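Hygiene Kit Drive Returns to the Villalobos Center

15 August 2023

The Villalobos Center will again assemble personal hygiene kits for families and single adults served by its winter shelter program. Residents of the Broris and Flernar neighborhoods are invited to contribute supplies through the end of the month. Last year's drive produced 279 kits, all of which were distributed before the spring. The goal for the coming season is 700.

Each kit contains a toothbrush, toothpaste, a bar of soap, a comb, a washcloth and a small bottle of shampoo. Toothbrushes remain the item most often requested at the front desk, and the Center's supply is low. Both adult and child sizes are needed. Soft bristles are preferred. Brushes should be new and in their original wrapping; multipacks may be donated unopened and will be divided at the Center.

Donations may be left in the main lobby during regular business hours. Larger contributions, meaning 100 items or more, should be arranged in advance with the front office so that shelf space can be set aside. The Center is unable to accept razors, mouthwash containing alcohol, or any product past its printed date.

Sorting and packing will be carried out in the Predilance Room on the ground floor. Toothbrushes are laid out on the worktable and grouped by size before they go into the kits.
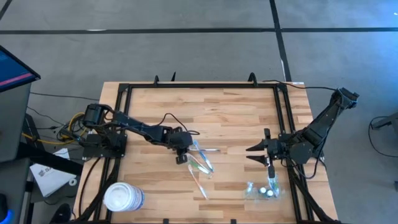 Finished kits are sealed in clear bags, labeled "adult" or "child," and stored by the box until shelter staff request them. The first 200 are reserved for the opening of the winter program in November. The remainder will be released as needed throughout the season.

Groups wishing to hold a collection at a workplace, school or place of worship may obtain a printed supply list and a lobby poster from the front office. Monetary gifts are also accepted and will be applied to the purchase of child-size toothbrushes and toothpaste.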